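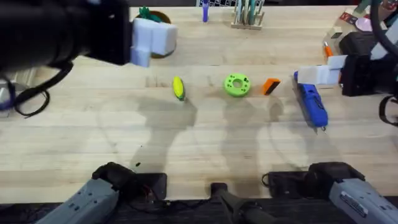 FOR IMMEDIATE RELEASE

Damstead Toy Library Moves to Drundside in March, and I'm Very Ready

Bigger shelves, longer hours, and a yearly pass that still costs less than a board game

DRUNDSIDE – I've been running the Damstead Toy Library out of two back rooms on Alix Street for long enough to know which floorboards squeak, and I'm happy to tell you we're leaving them behind. In March we open in the old Niskanen furniture showroom in Drundside, with 2,270 square feet, a front door wide enough for a double stroller, and (at last!) a bathroom with a changing table.

If you've never used a toy library, it works like the book kind. You join, you borrow up to five things, you bring them back in three weeks and borrow something else. Our catalog passed 2,000 items over the winter, and a good chunk of it has been sitting in bins where you'd have to ask me to dig it out. In the new place every bit of it goes on open shelves, sorted by age and then by type, so a four-year-old can walk right up and grab the marble run without waiting for a grown-up with a stepladder.

We have 1,088 member families right now. A lot of you drive in from the county, and you told us in the fall survey that the opening hours were the biggest headache. Fair enough! From opening day we'll be here until 7 p.m. on weeknights, and we're adding a drop slot for returns after closing. Please put puzzles in a zip bag before they go down the slot. I will be the one on my hands and knees looking for the corner piece.

What's new at Drundside

The baby and toddler section gets its own carpeted corner with a low gate. Play kitchens, shape sorters and ride-ons will live there, and you can try anything out before you take it home.

We're starting a repair bench, open Saturday mornings. Bring a toy with a wobbly wheel or a dead battery compartment and we'll see what we can do with it. It doesn't have to be one of ours. I can't promise miracles with anything that talks.

There's also a party shelf, which members have been asking for since forever. You'll be able to book tableware, bunting, lawn games and a parachute for a weekend. The parachute is huge, so please don't open it in your living room like I did.

What stays the same

Prices, mostly. The family pass is still $38 a year and the late fee is still a quarter a day. Grandparents can still be added to a pass for free, and day cares and home schools can still borrow on the group plan. If your current pass runs past the move, you don't need to do anything, just bring your card.

We'll close the Alix Street rooms for the last 2 weeks before the move so we can clean, count and box everything. Nothing will be due during that time, so feel free to stock up beforehand. Borrow the big stuff! Every train table at your house is one I don't have to carry.

Donations

We're taking toys in good shape with all their parts, especially wooden blocks, floor puzzles and anything for ages eight and up. No stuffed animals or car seats, please.

Press visits and interviews

Reporters are welcome to stop by Drundside any afternoon during the week before opening. Call the front desk or send a note through the contact form on our website, and I'll show you around.

###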